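Project Report: What a Second Year of the Kitchen Bench Would Cost
Equipment planning module, final version, 26 April 2025

1. What we were asked

The department wants to know whether to extend the two-arm setup or replace it. Our group got the budget half of the question. We started with the Tralesora quote, which offers a complete package for household tasks, and we did not find it convincing. It prices the arms and the software in detail and then has a single line called "accessories" for everything else.

2. What the work uses

Most of what a kitchen task needs is cheap. The current bench runs on two tables, a toaster oven, some bowls and plates in mint green, light blue and beige, and a power strip. None of this would worry a finance office. Our complaint is that the quote treats it as free, and that it leaves out cables, finger pads and table space altogether.
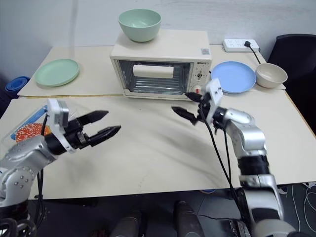 Rollo objected to this section when we shared the draft: if the small stuff is so cheap, why spend a page on it, when one arm joint failing would cost more than every plate we could ever break? We take the point about the joint. We still think the page is worth it. Our log for February lists 39 interruptions, and only 7 of them involved the arms themselves. The rest were missing objects, cable snags and waiting for parts.

3. Spare parts

The reseller in Basel recommends a full spare gripper for each arm. We doubt that this is needed in the first year. The fingers are what touch things, so we asked for a price on fingers and pads alone. It took three emails to get one, and the answer was 52 per pair, without shipping. Nobody could tell us how long a textured pad lasts before it starts to slip. The brochure says "long service life," and we could not put that in a spreadsheet.

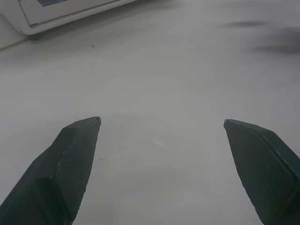 Our budget therefore assumes four pairs a year. That number is a guess and is marked as one in the table. If pads last longer, the money moves to cables. If they wear faster, the full spare gripper may turn out to be the better buy after all, and we would have to redo this section.

4. Wheels or no wheels

Solheim offers a mobile base as an add-on, and the sales call spent most of its time on it. We left it out. A base needs clear floor, charging space and someone to check it every morning, and none of those costs were in the offer. We asked for one example of a teaching lab that used the base daily and have not received it.

5. Recommendation

Keep the present arms for another year. Set aside 2,000 for fingers, pads, cables and replacement kitchen items, and do not sign the Tralesora package until the accessories line is broken out. We would also like the log to continue with the same categories, as one month is thin evidence for anything, including our own numbers.

Open items: shipping cost from Basel, warranty terms on the wrist joint, who pays for a second toaster oven.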